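November already, and I have finally finished the scarf. If you've been reading for a while you'll know which one I mean (the mustard one, started on a train, abandoned in a drawer, dug out again when the clocks went back). It took 2914 metres of swearing, or it felt like it, and I want to write down what I've learnt about teaching yourself to knit as an adult while I can still remember being terrible at it.

The first thing is yarn. I bought the cheap fluffy stuff because it was soft and I liked the colour, and you can't see a single stitch in it. When you drop one, it vanishes into the fuzz. Tuulikki Vainio, who runs the knitting evenings above the Flitby tea rooms, took one look and handed me a ball of plain, smooth, pale wool and some 4 mm needles. What a difference! I could see what I was doing for the first time in weeks. 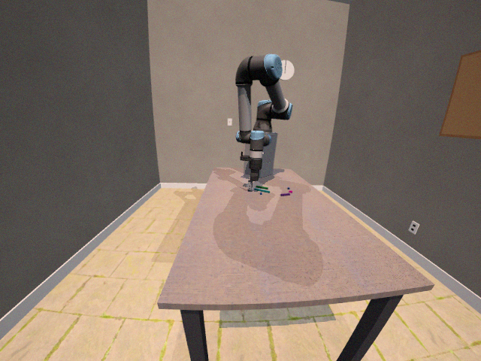 She also made me unravel everything I'd done, which hurt. I had 300 rows by then, and they got wider and wider as they went up because I kept adding stitches at the edges without noticing. It's a classic beginner thing, apparently: you wrap the yarn over the needle at the start of the row and suddenly one stitch looks like two. Now I count at the end of every row. It's dull and I mutter a lot, but my edges are straight.

I also grip less. I used to hold the needles as if someone was about to snatch them off me, and my hands ached by nine in the evening. Tea helps. So does putting the thing down when you're cross, although I have never once managed to do that at the right moment.

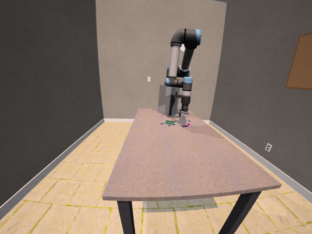 ## Picking a pattern

Please, start with something flat. I know hats look quick and I know everyone online says they made a jumper as their second project — good for them. I tried a hat from the Grirkex booklet and got as far as joining it in the round, twisted the whole lot without realising, and ended up with 100 stitches of Möbius strip. My friend Baldur Blöndal wore it on his head for an entire evening to cheer me up. It did cheer me up, to be fair.

A scarf is long and boring and that's the point of it. Your hands learn the movement and you can watch telly at the same time. Pick one with a bit of rib at each end so you get some practice at purling, and leave cables alone till spring.
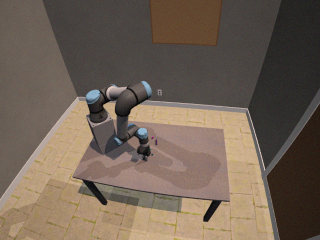
Colour is where I get into trouble. I always go for the loud ones in the shop and then wear grey for the rest of the winter, so the mustard scarf doesn't go with a single coat I own. For the next one I'm being sensible: dark grey with little touches of light blue, same as the arm and its joint caps up there, probably as a narrow stripe every so often. I've found a lovely Privimard wool in the grey, but their only blue is nearly turquoise and I'm still dithering over it. If you know somebody who sells a proper pale one, leave me a comment?

## Blocking (do it)

I skipped this on my first two attempts and I was wrong. You soak the finished piece in cool water, squeeze it gently in a towel, then pin it out flat and leave it alone until it's dry. My wobbly rows evened out beautifully. The cat slept on one end, so that bit is slightly less even, but it goes under the knot anyway.

Next up is a pair of mittens for my sister, who has asked for thumbs "in the right place this time". I've cast on the first cuff and dropped two stitches already.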